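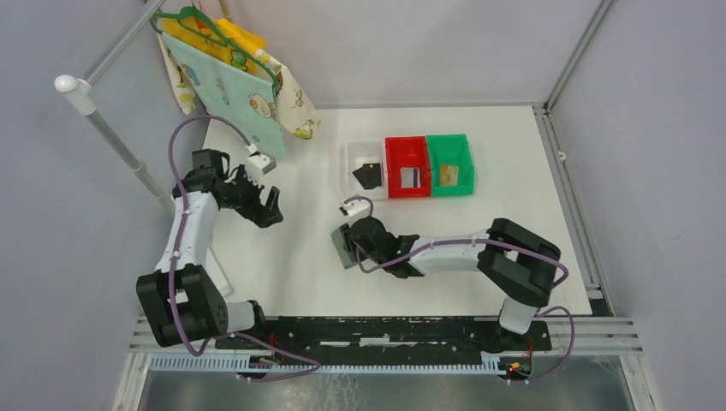

Two arms over a white tabletop, purple cables and all.

Most of July went to the back-issue problem, so this is a progress note on the football program index.

For anyone new: I keep an index of printed match programs from the Grodport league, a semi-professional league that folded long before anyone thought of putting results online. The index lists date, opponent, printer, page count and the lineups as printed. The lineups are the part people write to me for, and they are also the least reliable part. A program went to press two days before the game. Injuries, transfers and plain bad temper changed the team after that.

Until this year I treated the program as the record and noted corrections when I found them. I have dropped that. Each match now has two lineup fields, one for the team as printed and one for the team as played. The second stays blank unless a newspaper report or a scorebook supports it. Blank fields look bad on a page, and I have had one complaint already, but a guess in that column does more harm than a gap.

The printed source for the early seasons is the Nillosance run, named after the print shop. It has 17 issues. I hold 14 of them, and the other three I know only from a dealer's list. The paper is thin and the staples have rusted through on most, so the center pages have come away. Page order in a loose copy can be checked against the ads, which kept the same positions all season. The tire shop is always opposite the visiting team. If it faces the league table, somebody put the pages back wrong.

Shirt numbers are a separate headache. Before the rule change, numbers followed position, so a 9 is a forward and tells you nothing about who was wearing it. Two brothers played up front in the same season and both are printed with the surname only. I have entered them as one unresolved player with a note. The newspaper reports may settle five of those games. The rest will probably stay as they are.

I also moved the whole index out of the old spreadsheet and into Korneo. Sorting is faster. Import dropped the accents from player names and turned every drawn game without goals into an empty score, which took two evenings to find and ten minutes to fix. Keep a copy of the original file if you try the same thing.

Next up are the cup games, where the program and the ticket stub disagree on kickoff time more often than they agree. I am going with the stub for now.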